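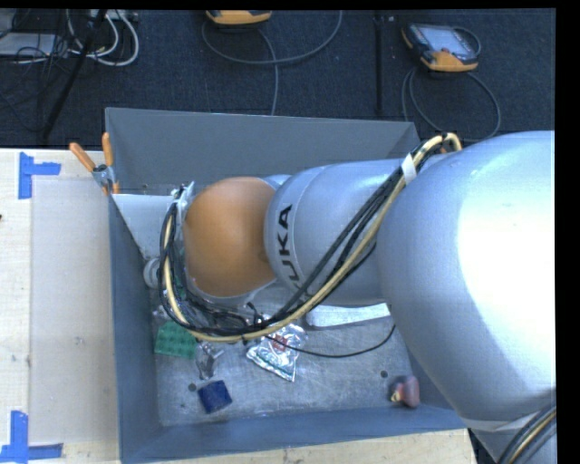 RONLEY, 16 December 2024 – Plademia and the Brabec Institute today announced the release of Zindton Bin, a set of 624 robot demonstrations in which every pick was taught by a person, either by guiding the arm by hand or by driving it from a remote control station. The work concentrates on clutter of the kind that still trips up a lot of automated picking. In a single gray bin a robot may have to deal with a green studded block, a dark blue cube and a crinkled foil packet lying at an angle under its own cables, and each of them asks for a different approach. The demonstrations, the annotation files and a written guide for new operators are free to download for research and teaching.

The project started in April at Plademia's workshop in Ronley with a plain question: how much does the way you show a task to a robot change what the robot learns from it? The partners had each been collecting demonstrations for a while. Plademia's engineers preferred hand guiding, where the operator takes hold of the arm and moves it through the task. The Brabec group came from remote operation and had built its own two-handed station for it. Comparing notes was interesting but hard to do fairly, as the bins, the objects and even the definition of a finished pick were different.

So they agreed on one bin layout, one list of objects and one set of rules, and recorded the same tasks both ways.

**What is in the release**

Zindton Bin covers 4 task families:

- single pick from a loosely filled bin
- single pick with the target touching a wall or lying in a corner
- pick and place into a marked area on the table
- clearing the bin, one object at a time, in any order the operator likes

Every task family was recorded with 2 teaching methods, by hand and by remote control. Each demonstration comes with joint positions, commanded motion, video from a fixed camera and a short note written by the operator straight after the recording. The notes were a late addition and have become a favorite with everyone on the team. They are informal, sometimes a single line, and they hold information that the motion data doesn't show very well: where the operator hesitated, which side of the block they went for first, when they changed their minds.

"We expected the notes to be a bit of housekeeping," the project team said. "Then we started reading them next to the motion traces and kept finding the reason for some odd little detour. People are very good at explaining what they were trying to do if you ask them within a minute or so."

Failed attempts are included and labeled. An operator who dropped an object was asked to carry on if a second try was possible, and those recoveries stay in the data in full.

**What the teams learned**

Operators moved with more confidence when guiding the arm by hand, and new operators were comfortable with it sooner. Tight spots were where it showed its strengths, especially with objects close to a bin wall. Remote control took longer to learn. Once operators had settled in, though, their paths were smoother over longer moves, and several said they found it easier to think about the whole bin when they weren't standing with both hands on the machine.

Soft and shiny items were a pleasure to work on, if that is the right word for something so stubborn. Foil and clear packaging reflect the lights and look different from every angle, and operators had plenty of their own tricks for dealing with them. Many nudged a packet before going for it. Some always came in from the short side. The annotation files mark these moves separately, so that other groups can study them or leave them out.

Cable routing turned out to deserve a chapter of its own in the guide. A bundle running along the outside of the arm changes how the arm feels under the hand, and a loose loop can hang between the operator and the thing they are trying to reach. The guide covers tie spacing, how much slack to leave for a full wrist turn, and where to stand.

**For schools and small workshops**

The operator guide is written for people who have never taught a robot before. It has 7 short lessons, beginning with an empty bin and slow movements and finishing with a full clearing task. Each lesson can be done with whatever arm a school or workshop has on hand, following that machine's own safety instructions. Object lists stick to ordinary things that are easy to find and cheap to replace.

Plademia has been using the lessons with its own new staff since the fall. "There's a moment in the third lesson when people stop watching the arm and start watching the object," the training team said. "We love that moment! Everything gets easier from there, and their demonstrations get a lot better too."

**Availability**

Zindton Bin can be downloaded from the project pages of both partners. The release includes the full set of demonstrations, the annotation files, the object list with dimensions, a drawing of the table markings and the operator guide in English. A smaller sample is provided for anyone who wants to look at the format first.

Groups who record their own demonstrations to the same rules are warmly invited to send them in for the next version. The partners are particularly keen to receive left-handed operators' recordings, which are thin in the current set, and bins with softer contents such as cloth and small bags.

**About the partners**

Plademia designs picking cells and training programs for small manufacturers and is based in Ronley. The Brabec Institute is an independent research group working on remote operation and robot learning.

**Press contact**

Plademia Press Office, Ronley. Interviews and workshop visits can be arranged through the office on weekdays.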